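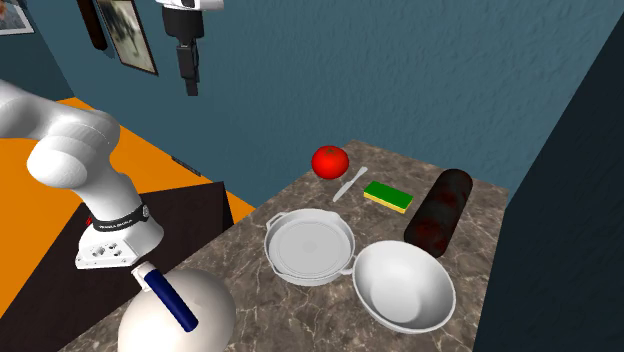 Jornada de puertas abiertas en Batora: ¿saben ya recoger una cocina?

19 de septiembre de 2024

Batora abre su taller al público una vez al año. Esta vez el programa estaba dedicado a las tareas domésticas y fuimos casi 200 personas, repartidas en tres turnos. Me tocó el segundo.

La visita empieza delante de las pantallas. Antes de mover un brazo de verdad, el equipo prueba cada tarea en cocinas simuladas: una encimera de piedra, un tomate, un cuchillo, una esponja, una sartén con dos asas, un cuenco blanco. Kalkidan Admasu, responsable de pruebas, explicó que cada orden se repite 300 veces cambiando la posición de los objetos. «Poner el tomate en el cuenco» sale bien casi siempre. El cuchillo es otra cosa – fino, plano y pegado a la superficie – y ahí los fallos se acumulan.

En la sala contigua vimos el brazo real. Pasó una esponja de la mesa al fregadero en algo más de un minuto. En el segundo intento la soltó antes de tiempo y un técnico tuvo que recolocarla. Alguien preguntó por los platos sucios. Admasu respondió que todavía no los prueban con agua.

La parte de comercio la llevaba Kettani, que ensaya la reposición de estantes. Con cajas rígidas el ritmo es aceptable; con bolsas blandas, lento.

Pregunté si alguno de los sistemas está en venta. El de estantes tendrá un piloto en marzo, en una tienda. Para el de cocina no hay fecha.

La entrada es gratuita, pero hay que reservar. El aparcamiento se llena pronto y la parada de autobús queda a 400 metros.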